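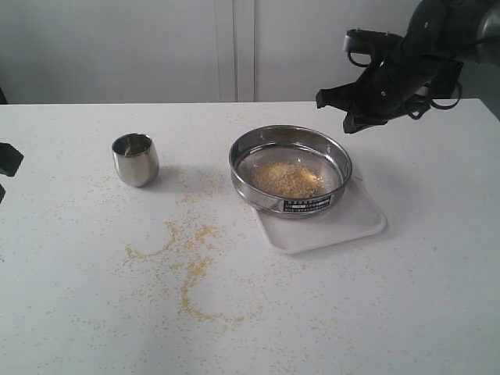

About us

Casero is a small office for family history research. We look for the people behind old names: where they were born, whom they married, in which house they lived, and why they left it. Our clients write to us from many countries, but most of them have one thing in common. Somewhere in the family there is a name which nobody can explain any more.

We began with such a name ourselves. The two founders of Casero are cousins, and our grandmother was born Le Goff. In the family it was always told that her father came from Brittany by boat and that he sold onions. We spent two winters with the parish books before we could say what was true. The boat was true. The onions belonged to his brother. After this work was finished, friends asked us to look for their families also, and slowly it became our profession.

Today we are a team of six. Between us we read French, Spanish, Dutch and English records, and the Latin of the church registers. Old handwriting is the largest part of our day. A clerk with a bad pen can keep one of us busy for a whole afternoon.

What we do

We make family trees, on paper or as a file which you can open in the usual programs. We order copies of certificates, wills and passenger lists, and we transcribe and translate them. If you have already a tree but you are stuck at one person, we can work on this person only. Many clients prefer it in this way, and the cost is smaller.

Each statement in our reports has its source written next to it. When two records do not agree, we show you both and we tell which one we trust more. When we find nothing, we write down where we have searched, so that you do not pay another researcher for the same books.

We do not work with coats of arms, and we do not promise a noble ancestor.

The Borasel index

Since several years we prepare an index of household lists from before the civil registration. We call it Borasel. It contains now the lists of almost 200 parishes, and everybody can search in it without payment. New parishes are added each April. If you find a wrong reading, please send us the line and the page, and we will look at it again.

Where to find us

Our office is in Jitthorpe, on the first floor above the bakery. The door is at the side, in the lane. Visitors are welcome with an appointment, from ten in the morning until four. Please bring copies of your papers and leave the originals at home.

A first reply by e-mail is free of charge, and normally you receive it within 16 days. In summer it can take a little longer, when the archives have shorter hours.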